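## 4. What the Money Went On
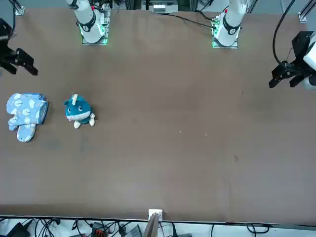 Most budgets for a bench-top manipulation cell are written by people looking at the price of the arms. Ours was too. The first draft of the Clostel plan, put together in August by the second author and defended by nobody since, gave the two arms a page and a half and gave everything else a single line reading "misc." The arms in Figure 4 sit on the far side of the table on their square mounting plates, and they arrived at the price quoted. The cables did not have a quote. Neither did the brackets, the table, or the hours spent deciding where any of it should go. A fair share of what we now call the "misc." problem is lying along the near side of the same table, black and gray, and every length of it was bought by someone at some point. By contrast, the oven mitt and the teal plush toy, which are the parts of the setup that visitors ask about, came out of a line so small that the purchasing office twice returned the form to ask if we had left off a digit.

**Figure 4.** The Clostel cell with two task objects on the table, a light blue oven mitt and a teal plush toy. Grippers are at the left and right sides of the workspace.

### 4.1 Sorting the lines

We went back through the purchase records for the Clostel cell and for the Pidero cell, which was planned a year later by a different group with the same template and the same faith in it. Each line was put into one of four bins: arms and grippers, structure (tables, posts, plates, brackets), wiring and power, and task objects. Labor was kept apart, for reasons given in 4.3. Where a purchase could fit two bins we put it where the person who signed for it said it belonged. This rule is less scientific than we would like, but the other rule we tried led to a long argument over whether a clamp is structure.

Two things stood out at once. Wiring and power was the bin with the most separate orders at both sites, and it was also the bin with the fewest lines in the original plans. At Clostel the plan had 2 wiring lines. The finished cell had 60 wiring orders, many of them for a cable nearly the same as one already in a drawer, only longer. The Pidero group, having read our notes, planned more carefully and then ordered the short ones anyway.

The second thing was that structure costs came late. Tables and posts were bought early and seemed finished. Then the arms were mounted, someone leaned on the table, and a new round of small metal parts began. Xaba calls this phase "the bracket season." It has no clear end date.

### 4.2 Task objects are cheap until they are not

Soft household goods make good test items for a two-armed cell. They fold, sag, and roll away, and they can be bought near the building. Our starting set cost $792 for 200 items, and the whole order fit in the back of a car. If the analysis stopped there, we would advise every lab to buy a car full of mitts and move on.

The trouble is replacement. A plush toy that has been squeezed all month is no longer the toy it was, and if results are to be compared over time it must be swapped for one just like it. Shops do not care about this. The Fitzgerald catalog, our first source, dropped its best mitt in the middle of the study and offered a mitt of the same name in a different thickness. We now buy spares at the start and keep them in sealed bins. In our current template the spares have their own line, placed directly under the first set so that it is hard to delete one and keep the other.

Storage deserves a line as well. Soft goods take up far more shelf space than their price suggests, and shelf space is charged to us by the department at a rate set, we believe, with gold in mind.

### 4.3 The hours

We kept labor apart because it was recorded badly. At Clostel, setup time was logged under whichever project was open on the screen. Some of it is gone for good. What remains shows that tracing cables and re-seating connectors took more time than mounting the arms, and that both took less time than waiting for parts. Waiting is free on paper. It is also when most of the bad purchases were made, usually late in the afternoon, by someone who had found a supplier with next-day shipping.

The Clullow site, which joined the project last, tried a simple fix: no order under a set price could be placed on the day it was thought of. Complaints were loud for the first month. After that, the Clullow staff began to find a surprising number of the parts they needed in their own drawers. We do not have enough records from Clullow to put a figure on the savings, and the staff there would like it noted that they still think the rule is annoying.

### 4.4 What we changed in the template

The revised template begins with the wiring plan. The arms come second. A drawing of the table from above is required before any order goes out, with each cable run marked from end to end, including the part that goes over the edge and down. The single line called "misc." has been removed, and the form will not accept the word. Three people have since tried "other," and one tried "sundries," which we let through out of respect for the effort.

Section 5 applies the revised template to a second Clostel cell, now being planned by Pieter Xaba, who has asked for a larger table.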